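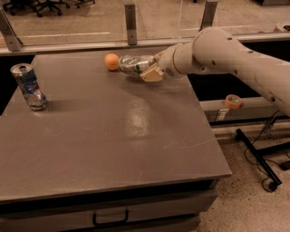 Can a machine sort the recycling yet? Bit of it, yes. Picking up is the part they've got furthest with. A squashed clear bottle, lying on its side, held at the neck end by a pair of flat fingers, fine. Grabbing the neck is what I'd tell a child to do aswell. Caps off, rinse, label left on.

## Crushing first or not

- Check your council. Some want cans whole.
- If you do crush, flat and even. A can dented round the middle still stands up and takes up room.
- Our Erlow bin holds 100 flat ones. Far fewer if you just squeeze them.
- Keep odd bits out. Ping-pong balls are not recycling, whatever colour.

Back to machines. A crumpled can on its side is a harder shape, no two the same, shiny folds everywhere. Fingers have to open wide and come in low.
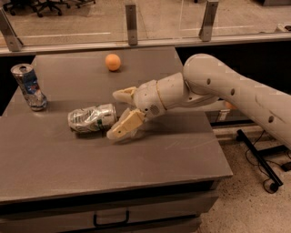

## Worth buying one?

No. The Plorkitz sorter was £495 when I looked in February and does cans only, one at a time. I can do a bagful in 5 minutes with gloves on. Folding, washing up, stairs: not yet either. Ask me agian in 6 years.

Gloves by the back door. Rinse before tea, not after.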